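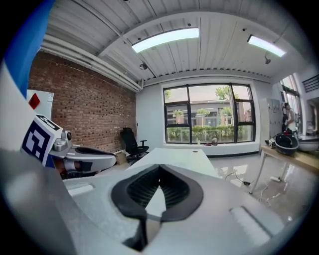 The back unit at Drornar has been let as shared work space since January, and several people have asked what the room is like before they book a place in it. It is a plain room. The wall on the left as you look towards the back is red-brown brick with the mortar showing, the ceiling is white corrugated metal, and a bundle of white pipes runs along the top of the brick. We have left all of that as it was. The notes on this page go with the room gallery and were put together by Dede Sulemana and Cecilia Amegashie.

3 min read

The brick
We had the brick brushed down and sealed. Obed Sowah wanted it painted white to match the ceiling, and Cecilia wanted it left. It was left. The sealer took two coats and has cut down the dust a good deal, though you will still find a little grit along the skirting after a windy week.

The pipes
Please do not hang anything from them. Coats, cables and banners have all been tried by previous tenants, and one of the brackets had to be replaced when we moved in.

The ceiling
Corrugated metal is noisy in heavy rain. If you are planning to record sound or take a long phone call, ask for the front office, which has a plaster ceiling and a door that shuts properly.

Light
The lighting is in rectangular panels set into the ceiling. They come on together from one switch by the door. Siham Shawky asked about dimming them and was quoted more than we wanted to spend, so people who do close work bring a lamp of their own -- there are two spare ones on the shelf if you forget.

The sign
The white board on the brick with the red diamond on it belongs to the building. It stays up, and nothing should be pinned or taped over it.

Floor
Painted concrete, glossy white, 85 square metres with the store included. It was done in one go over a Saturday and the Sunday after, and it scuffs. Felt pads for chair legs are in the drawer under the kettle. Anything heavy should be lifted on to the trolley, as dragging takes the paint straight off.

Tables
The tables came from Titidus when their own office closed. They are 70 centimetres high, a little lower than most, and a few people find them low for standing jobs. Obed made a set of wooden blocks that fit under the legs. Put them back in pairs when you have finished.

Heating
Two wall heaters on a timer. The room warms from the door end first, and the back corner can stay cold until mid-morning. The timer starts at 7 in the morning and should not be changed without asking Dede, who will only have to change it back.

Shelving
Each regular user has one shelf with a name label. Boxes should fit within the shelf and have lids. Deolinda Vieira sorted the shared shelf last month and found three sets of keys, a bicycle pump and a lot of tape. The keys are in the office -- please come and look if you are missing any.

Power
Sockets are along both long walls. Extension leads are kept on hooks in the store and should be coiled before they go back. Leads must not cross the path from the door to the store.

Storage room
Deeper than it looks from the doorway. Packing materials are on the left, cleaning things on the right. Nuchit collect the cardboard, so flatten it and stack it inside the door. They will not take anything with polystyrene still in it.

Booking
A regular place is £132 a month, with heating and light included. Day places can be had when the room is not full. Write to Cecilia at the office and say what sort of work you do and how much table you need. You can come and see the room beforehand, mornings being best.

Still to do
The door closer is stiff and is on the list for repair. We would like a second sink. The noticeboard from the old unit is waiting for somebody with a long enough drill bit.

Recent galleries
The front office after painting
Moving the tables from Titidus
Wuvitz open day
Shelves in the store, before and after
The yard and the bike rack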